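Print this page | E-mail this page

Peixoto Housekeeping Course, Unit 6
Small bathrooms: the basin, the counter and the strip behind the tap
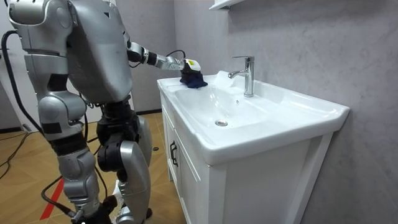
Fig. 1. Dark blue cloth on the back edge of the counter, behind the basin and to the left of the tap.

Notes prepared by Zulmira Prata, with corrections from Babak Safavi. October version. Replaces the earlier sheet on vanity units, which should be thrown away.

1. Scope

The unit covers the washing area of a small domestic or guest bathroom: the basin, the tap, the counter around them, the splashback or wall directly behind, and the front of the cabinet underneath. Toilets, baths and shower trays are dealt with in the next unit. Mirrors were covered with glass in Unit 4 and are mentioned only where they affect the order of work.

Students who missed the unit on cloths and colour coding should read that handout first. The practical assumes it.

2. Terms used

Counter: the flat surface in which or on which the basin sits.

Front edge: the part of the counter nearest the user, including the drip line on its underside.

Back edge: the part of the counter between the basin and the wall. In Fig. 1 it is the part the cloth is resting on.

Back strip: the back edge together with the joint where it meets the wall.

Tap base: the ring or plate where the tap meets the counter or basin.

Dwell time: the time a product is left on a surface before wiping.

Some manuals use "vanity" for the counter and cabinet together. In these notes it means the whole unit, basin included.

3. Why the back strip is treated separately

The front edge and the bowl are seen and touched every day, and most people wipe them without being told. The back strip is reached over the basin, past the tap, and often past bottles and toothbrush holders. Water splashed there tends to stay, and dries into a line of scale and soap. Dust from towels settles on the same line. Once the two have combined, the deposit is grey, slightly rough, and does not come away with a single pass.

On inspection sheets at the Milus guest house, where last term's group did its placement, the back strip was marked down more often than any other part of the washing area. The tap base came second. Both faults have the same cause, in that the cloth was taken round the tap in one sweep and never pressed into the corner.

4. Materials for one bathroom

- Two cloths for the washing area, same colour code, one for washing and one for drying
- One soft narrow brush, for the tap base and overflow
- Neutral cleaner, diluted as on the label
- Descaler, only where the surface allows it (see section 8)
- Plastic scraper with a rounded corner
- Caddy or tray for the householder's own items
- Gloves

The course uses Berell neutral cleaner in the practical room. The class dilution is 30 ml in a full mixing jug, and the jug is marked. Do not carry that figure over to another product; read its label.

Cloth size matters more than cloth brand. A cloth that is too large trails into the basin while the hand is at the back, and a very small one cannot be refolded. The course cloths are cut so that they fold in half twice and still cover the palm.

5. Folding and holding the cloth

Fold the cloth in half, then in half again. This gives eight faces, counting both sides and the inside folds. Work with one face until it is visibly soiled or until the area is finished, then turn to the next.

A bunched cloth, like the one in Fig. 1, touches the counter at its high points. It will do for lifting a puddle. For the back strip use it folded, with the folded edge leading and the fingertips behind the fold, so that pressure reaches the joint with the wall.

Pressure should be steady and moderate. On a dry deposit, pressing harder polishes the top of the scale and leaves the rest. Re-wet and wait.

6. Order of work

6.1 Open the window or switch on the extractor. Put on gloves.

6.2 Clear the counter. All items go into the tray, including those at the back. Do not slide bottles from one side to the other and clean around them. Note where the items stood.

6.3 Remove hair and loose dust dry, with a piece of paper or a dry cloth. Start at the wall and draw everything forwards.

6.4 Mirror, if it is being done on this visit. Drips from the mirror fall on the back strip, so it comes before any wet work on the counter.

6.5 Apply the cleaner to the cloth for the counter and wall. Apply it directly only inside the bowl.

6.6 Wipe the splashback from top to bottom in overlapping strokes.

6.7 Back strip, first pass. Begin at the corner furthest from the door and work along the wall towards the tap. Stop at the tap. Turn the cloth. Begin again from the opposite corner and work back towards the tap from that side. The two passes should meet behind the tap base.

6.8 Tap base, with the brush. Hold the brush upright and work all the way round, including the rear.

6.9 Tap body and handle, downwards.

6.10 Sides and front edge of the counter. Include the underside of the front edge.

6.11 Bowl: upper wall, overflow, lower wall, plughole. Rinse.

6.12 Rinse the wash cloth, wring it out and repeat 6.7 with clean water only. This removes the cleaner residue.

6.13 Dry with the second cloth in the same order as the washing. Finish on the tap.

6.14 Cabinet front and handles.

6.15 Wipe the base of each item from the tray and return it to its place.

The bowl is cleaned after the counter. Students coming from commercial kitchens often want to reverse this, on the grounds that the bowl supplies the water. Use the jug or a second container.

7. Reach and posture

In a narrow room the worker usually has to lean forwards over the basin. Stand close, with the feet apart and one slightly ahead of the other. Bend at the hip and keep the back long. The free hand may rest on the front edge if the counter is fixed, but never on the basin rim and never on the tap. Sit-on basins in older properties are sometimes held by sealant alone.

If the back corner cannot be reached without twisting, change the angle of approach. Move the feet to the other end of the counter and work with the other hand. Matilde Ramalho's sheet on posture has drawings for left-handed workers and is kept with the Unit 2 papers.

8. Surfaces and products

Ceramic: neutral cleaner, descaler permitted. Rinse well at the glaze edge.

Cast resin or acrylic: neutral cleaner. Test the descaler first on the underside of the front edge. No abrasive pads.

Laminate: neutral cleaner, well-wrung cloth. Do not leave water standing at the joints. Swelling along the back strip is permanent.

Marble, limestone and other calcareous stone: neutral cleaner only. No descaler, no vinegar, no lemon. An etched ring at the tap base cannot be wiped out.

Painted or lacquered wood: barely damp cloth, dry at once.

A white counter may be any of the first three, or a pale stone. Colour is no guide. If the material is not known, treat it as stone until the supervisor has confirmed otherwise.

Never mix a descaler with a bleach product, and do not use one after the other in the same basin without a full rinse between them.

9. Heavy scale behind the tap

Where the surface permits descaler, lay a narrow strip of paper along the deposit and wet it with the diluted product. Dwell time is as given on the label; with the practical room product it is six minutes. Lift the paper, brush, wipe, rinse, and look again. Two short applications are preferred to a long one.

The scraper is used nearly flat and pushed along the joint, never across it. Keep it off sealant. If the sealant itself is black or lifting, cleaning will not restore it and the fault should be reported. Use the maintenance slip and write "seal, back of basin" with the room number.

10. Time allowance

The washing area of a small bathroom in regular use should take about 25 minutes for a student and less with practice. The allowance includes clearing and replacing the items and excludes dwell time for heavy scale. Lerato Mahlangu, who assesses the practical, does not give extra marks for finishing early.

11. Common faults

Streaks on the counter after drying: too much product, or step 6.12 left out.

Grey line at the wall: cloth not folded, or worked along the middle of the back edge only.

Dull patch behind the tap: surface wiped but not dried.

Fibres round the tap base: worn cloth. Discard it.

Rings under bottles: item bases not wiped before being put back.

Water on the floor below the front edge: drip line missed, or cloth over-wet.

12. Practical task

Work in pairs in the Pleltetti room, one cleaning and one observing with the checklist. The observer does not speak during steps 6.5 to 6.13. Change over after the cloths have been replaced.

When both have finished, inspect the back strip from a low angle with a torch held near the wall. Run a dry white paper along the joint and attach it to the checklist. Any grey mark should be noted with its position (left of tap, behind tap, right of tap).

Written work: describe, in no more than 200 words, how you would change the order in section 6 for a basin with a wall-mounted tap and no back edge. Hand in to Nuanchan Duangkaew with the checklist.

13. Aftercare of cloths

Used cloths go into the marked bag and are washed without fabric softener. Dark cloths are washed apart from white ones for the first few washes. Dry them fully before folding. A cloth put away damp is counted as used.

Print this page | E-mail this page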